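Packing Notebook: Folding and Case Trials
Entry of 29/03/2023
Clillus Household Workshop, Room 9

14 shares | 3 comments

Purpose of the session. The workshop continued its study of how clean clothing is best moved from a basket into drawers, and from drawers into a travelling case. The present entry concerns the second of these tasks, together with some unfinished matters carried over from the folding trials.

Materials. The clothing set now stands at 57 garments, after the withdrawal of two jumpers which had stretched beyond use. The remainder are shirts, T-shirts, light trousers, socks and a small number of towels. All were washed at thirty degrees and dried on the rack overnight. Colleagues are reminded that the towels are to be returned to the airing cupboard at the end of each day and should not be left in the basket.

Folding. The flat fold was used for shirts and the roll for T-shirts, as agreed. Rolled T-shirts kept their shape when placed upright in a drawer and could be taken out singly without disturbing their neighbours. Rolled shirts did less well: the collars opened and the sleeves worked loose. It is therefore recommended that shirts be folded to the width of the drawer and laid flat, with collars alternating front and back. Socks were paired and folded over once. The former practice of turning one cuff over the other is discontinued, as it slackens the elastic.

Allocation of drawers. Socks and small items go to the top, T-shirts to the middle, shirts and trousers to the bottom. The Gedevier method, under which garments are sorted by day of use, was tried in the morning and set aside. It requires the whole of the journey to be planned before a single drawer is filled, and any change of plan disturbs every layer. It may suit short stays and will be looked at again in September.

Packing order. Trousers were laid first, with the legs left hanging over the side of the case, and folded back over the shirts once these were in place. Rolled items filled the gaps along the edges. Heavier pieces were kept towards the wheels, so that the load would not slump when the case was stood up. One full packing by this order took nine minutes, which is acceptable. Unpacking into the drawers took longer than expected, the chief delay being the re-rolling of T-shirts.

Position of the furniture. The question of where the basket should stand was raised again. When it was kept behind the drawers, each garment had to be lifted over the top of the unit, and several were dropped. The basket now stands at the front right, with the drawers at the centre towards the back and the open case on the left. The lid of the case leans to the left, clear of the drawers. Colleagues should keep to this layout until further notice.

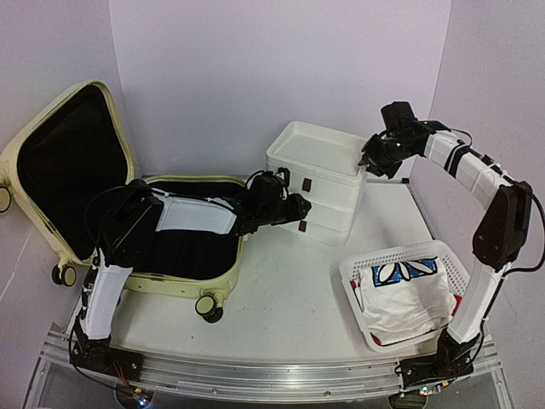

The Astach group asked whether the drawers might be left out altogether and the clothing packed directly from the basket. A direct trial will be entered on the programme. It is expected to save time, at some cost to neatness, as garments would be folded on the spot and in whatever order they came to hand.

Outstanding matters. The record sheets for the folding trials have reached 167 and require filing. The label on the sock bag is no longer legible. A second set of shirts in larger sizes has been requested, the present set being too uniform to test the width of fold properly. Towels remain to be tried both rolled and flat.

Comments (3)

We keep shirts flat as well, but put a sheet of tissue between every second one. It helps with the creases at the shoulder.

Please confirm whether the nine minutes includes the socks.

It does. Socks were already paired at the start.

Recent entries
Drying Rack Spacing: Second Report
The Son Folding Board: Notes on Use
Storing Winter Blankets
Care of Zips and Linings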